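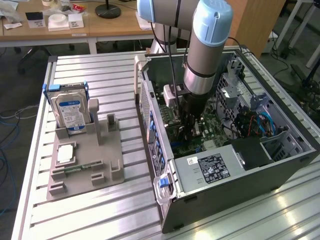 *Robot arm and open computer tower on an aluminum worktable*

# Deposits are fair, and clients should stop fighting them

Every May the same argument comes back on the Zostham boards. Somebody gets asked for a deposit before a dinner date, decides it must be a scam, and posts the companion's name as a warning. Thirty replies later she has lost a week of bookings, and all she did was ask for 25 percent up front.

I think deposits are fair. I was on the other side of this for a long time. I booked through Curkel for years, when you paid in person and could cancel an hour before without a word. I did it more than once. I never thought about the woman who had turned down another client, paid a sitter and taken a cab across town.

Last year Margus Koppel, who runs a small listings site, asked independent companions there to log their evening bookings. They logged 1,719 of them. Without a deposit, 11 in every hundred were no-shows or canceled the same day. With one, it was two. You can quarrel with how he collected it, but it matches what I hear.

The usual objection is that fake profiles ask for deposits too. They do. A fake profile takes your money and disappears, and I won't pretend that's rare. But the fix is to check before you pay. Look for an ad that has been up a while, the same phone number across sites, and reviews that don't all read alike. If she offers a short video call, take it. If any of that is missing, don't send money — and don't call her a thief on a public board either.

I do think companions owe something back. The terms should be in the ad, in plain words, with the amount and the cutoff for a refund. If she cancels, the client gets all of it back the same day. Zanley already requires this of anyone who lists there, and the ads are no worse for it.

A hotel keeps your first night if you don't turn up, and people grumble and pay. An evening of someone's time deserves the same treatment.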